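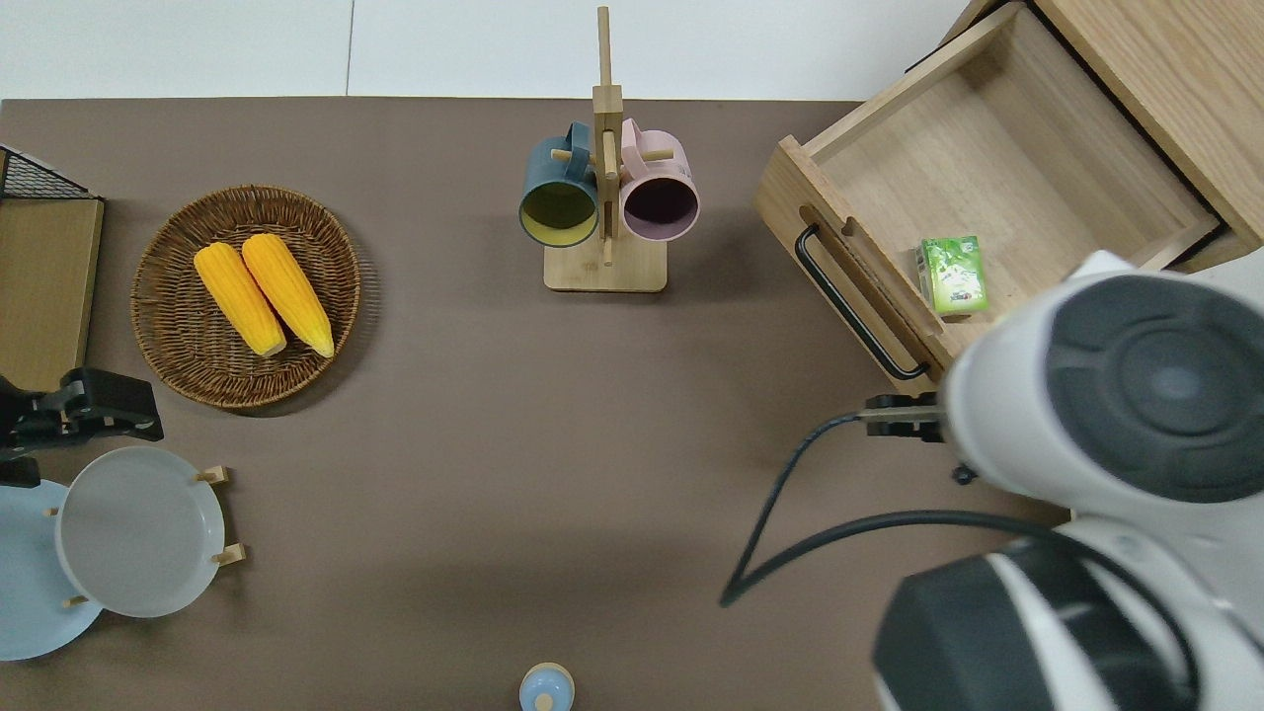
Product Review: Okudley Ball Screw Lubrication Unit

The Okudley unit is a cartridge lubricator for ball screws in light and medium machine tools. It bolts to the face of the nut and feeds oil to the screw track through a felt applicator. Pladus, which distributes the unit, supplied two samples for this review. Both were fitted at the Doucette workshop in January, one on a horizontal transfer axis and one on a vertical lift axis.

Installation

Fitting requires removal of the end wiper and four screws. The supplied adapter ring matched the nut on the transfer axis without modification. On the lift axis the ring interfered slightly with the housing, and maintenance lead Mirela Trindade had a shallow relief machined into the bracket. The instruction sheet gives the tightening torque for the mounting screws but omits the clearance needed behind the nut. Buyers should measure this before ordering, as the unit adds length to the assembly and shortens the usable stroke. The transfer axis lost 10 mm of travel.

Performance

The transfer axis ran for 531 hours with the cartridge in place and no additional greasing. Oil film on the screw was even along the full stroke, and drive current at constant speed did not rise over the period. The lift axis gave a less satisfactory result. Oil collected at the lower end of the stroke during idle shifts, and the upper third of the screw was noticeably drier when inspected. Pladus advises that a denser applicator is available for vertical mounting -- this is listed under a separate part number and was not among the samples.

Noise was unchanged on both axes. The replacement wiper sheds chips well, although fine cast iron dust did work past it on the transfer axis.

Service and Documentation

Cartridges are changed from the side and the nut need not be disturbed. Orest Vakulenko of the workshop completed the change with a single hex key. The level window is small and faces the bed when the unit is mounted in the recommended position, so a mirror is needed to read it. Dimensional drawings are clear and agree with the parts received. The oil compatibility table is incomplete and should be extended.

Assessment

The Okudley unit is recommended for horizontal axes where regular manual greasing is difficult or often missed. It is not recommended for vertical axes with the standard applicator. The part number for the reviewed version is 2714; spare cartridges are sold in pairs.

Reviewed by Sylvie Petrenko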